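# Walach 5 im Test: Greifen lernen in gerenderten Wohnräumen

Walach ist eine Simulationsumgebung für zweiarmige Roboter, dazu gehört ein Trainingsverfahren der Gruppe Panari. Es variiert Räume und Gegenstände zufällig und lernt aus wenigen Demonstrationen. Ich habe Version 5 auf unserem Rechner installiert und mit dem Vorgänger Magyar verglichen.

## Einrichtung und Räume

Die Installation läuft ohne Eingriffe durch. Mitgeliefert werden 29 Räume, das Format für eigene Objekte heißt Iker und ist ordentlich dokumentiert.

Die Einrichtung wirkt stimmig, die Verteilung der Gegenstände weniger. Auf dem Sofa liegt ein Messer neben einem Buch, die Bilder hängen schief. Für das Verfahren ist das brauchbar – die Strategie soll sich nicht auf eine feste Anordnung verlassen.
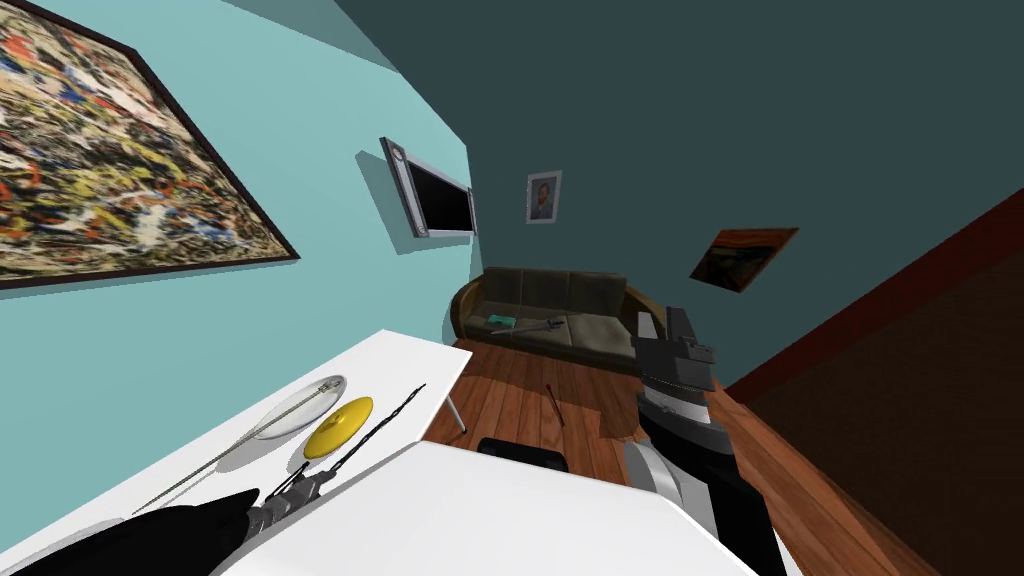
## Ergebnisse

Trainiert habe ich mit 335 Demonstrationen. Flache Teile wie Teller und Deckel greift die Strategie deutlich sicherer als unter Magyar. Bei dünnen, langen Gegenständen bleibt sie schwach, oft schließt der Greifer daneben. Ein Lauf dauerte sieben Stunden.

## Bewertung

Gut sind Dokumentation und Wiederholbarkeit, gleiche Startwerte liefern gleiche Läufe. Schlecht ist die Kontaktphysik bei schmalen Griffen. Einen Test am echten Arm habe ich nicht gemacht.

Note: 7 von 10 Punkten.

Stand: 18. Juli 2020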